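4.2 What households throw away, and what they say they throw away

Respondents in Aseck were asked to keep a kitchen diary for eight weeks. Most managed six. The diaries describe a town of great virtue, in which bread is eaten to the heel and nobody has ever bought a second jar of mustard by mistake. The bins, which we also weighed, take a different view.

The gap was widest in February, when diary entries grew shorter and the bags heavier. Four households reported no waste at all in that month. Their bags were collected every Friday as usual.

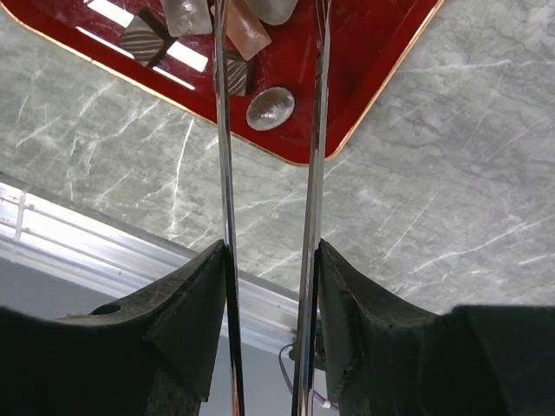

Figure 3. Polished metal and black rubber, close up. Photo: Otska

Kalogeropoulos found a similar gap in the Zornberg survey of 3000 homes and put it down to poor memory. We are less kind. Respondents remembered takeaway meals in great detail, down to the sauces, but could rarely account for a lettuce. Salad leaves seem to occupy a moral category of their own: bought with good intentions, and then not spoken of again.

We therefore treat the diary figures as a record of hopes, and rely on weighed waste for the estimates in Section 5.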